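Ticket 2401
Project: Madora / nut sorting, two arm station
Site: Bristitz
Opened: 26th December
Priority: medium
Status: open, waiting on Achterberg

Summary
Left arm examples getting rejected by the checker. Right arm fine. Same operator, same task, same trays. Started after the last Puten update, or at least that's when we first looked.

What we see
Run saves ok, no error on screen. Then the overnight check throws it out with "grip state missing, left". 19 runs gone that way so far. Played a few back and the left gripper is clearly doing its job in the video, so it's the log that is wrong, not the picking.

Tried so far
- restarted recorder. no change
- restarted both arms, homed, re-zeroed grippers. first 2 runs passed, then back to rejects
- swapped left gripper cable for the spare. no change. old one put back
- rolled Puten back to the November build. Passed 3 runs in a row, stopped there becuase we need the new build for the time stamps
- new build again, rejects again

Went through the head camera stills next to the grip log. Left gripper value sits flat at "open" the whole run, even with a part between the fingers. Right one moves as it should. Stills from the same session attached so you can see the layout, blue sorting tray on the left and steel tray on the right like always.

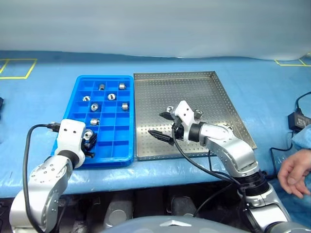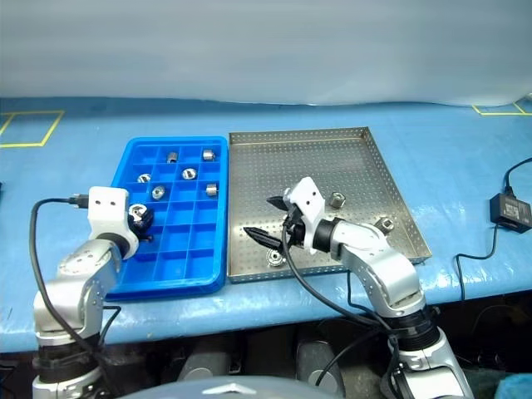 Both stills: head camera, left gripper at the near left corner of the blue tray. Second one has a part in the grip.

Questions for Achterberg
1. Did the left channel get renamed in the new build? The config on our side still has the old name and nothing complains about it.
2. Can the rejected runs be repaired from the motor current? Would rather not redo them, the small parts are slow going and the operator's hands are tired by the afternoon.
3. If not repairable, do we keep the video only? The vision people might still want it.

Notes
Do NOT delete the rejected folder. It got cleaned once already by the nightly script, I have switched that off for this station untill this is closed.

Part layout in the trays gets shuffled between runs as per the task sheet, so please don't read anything into nuts being in different cells.

Checker also moans about the yellow tape zones being "outside template". Seperate thing, ignore, it's a warning and those runs go through.

Update, later same day
Found the old channel name in two places in our config. Changed one, forgot the other, recorder wouldn't start. Changed both. Starts now, left value moves on screen when the gripper closes. Recording a short batch tonight on the new build, will add the checker output here when it's through.

Still need an answer on 2 and 3 please.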